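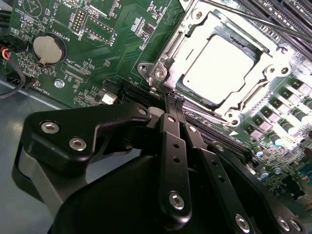
Processor seated in its socket on a green motherboard

Week 4 handout – Cardio equipment for facility staff

Hi everyone, and welcome back! Last week I got carried away with rowing machines, so we never reached the part on stationary bikes. We'll do it now, and I promise to leave time for the quiz sheets.

A bike fitting takes two minutes and most gyms skip it. Stand the member beside the saddle and set the height level with the hip bone. Then have them pedal slowly and look at the knee – you want a slight bend at the bottom of the stroke. If the hips rock from side to side, drop the seat a notch.

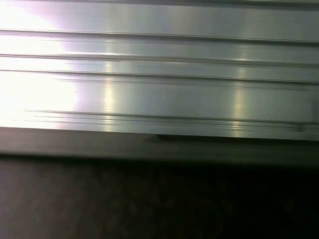

Aluminum profile, brushed finish

Resistance is where people get muddled. The Wornura bikes in our practice room go up to level 10, but a 10 on one model can feel like a stroll on another, so please don't copy numbers from machine to machine! Ask how hard it feels and write that on the card too. Ratih Chong ran the floor at the Jondthorpe gym with 37 bikes and kept a card for every single one (I still use her layout, it's on the back page).

Cleaning: spray the cloth, never the console. Wipe the handlebars, saddle and adjustment knobs after each class, and check the pedal straps while you're down there.

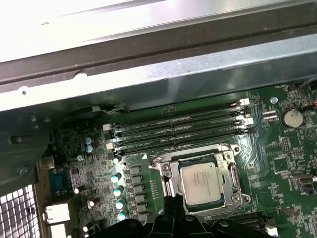
How often should the pedals be checked for tightness?
Once a week in a busy gym, and right away if a member mentions a click or a wobble.

For October, read the Hämäläinen chapter on interval classes and bring one warm-up you'd be happy to teach. Seon-mi Yeom has the spare copies.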